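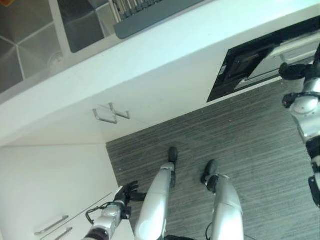 From: Märta Moen
To: kitchen-list
Subject: Re: dish rack, sink or counter??
Saturday, December 26, 2020

Hi all, quick one before I head out.

Pouran wrote:
> Can we please settle where the dish rack lives. I keep finding it in
> a different spot. Also the dishwasher gets run with hardly anything
> in it, and then the next person unloads it halfway and leaves the
> door down. I nearly went over it with a full pot. And does anyone
> know if the mugs with the ridges are OK in there or not?
> Pouran

OK so, rack. I've had it both ways. On the counter next to the sink it eats the only bit of space where you can chop anything, and water creeps along under it. In the right hand basin it drips straight down the drain and you still have the left one for washing. Downside – big pans, you have to lift the rack out. I can live with that. Solange wants it on the counter, Gholamreza doesn't care. So that's two for the sink counting Pouran, I think?

Dishwasher: full load or wait. Mugs on the rack upside down please, otherwise they come out with a puddle in the bottom. If you start unloading, finish it, all of it. Takes 20 minutes if you're slow and I am slow. Plates go back in the cupboard, not on the rack "for now". 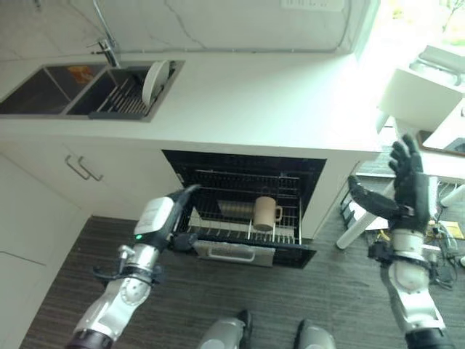

Can one or two plates just be washed by hand when the machine is half full?
Sure, wash them and stand them in the rack, then put them away the same evening.

Ridged mugs – I put mine through and it's fine so far, but Manouchehr lost the glaze on one, so top rack and the short program if you're worried. Don't ask me about the Teltora pan, I always do that one by hand.

Also the carpet in front of the sink. Somebody please shake water off your hands INTO the sink. My socks were soaked on Thursday.

Still need: sponges, dishwasher salt, a new brush. I can get the salt, someone else take teh rest. Write back here and not to me privatly, I lose those.

Märta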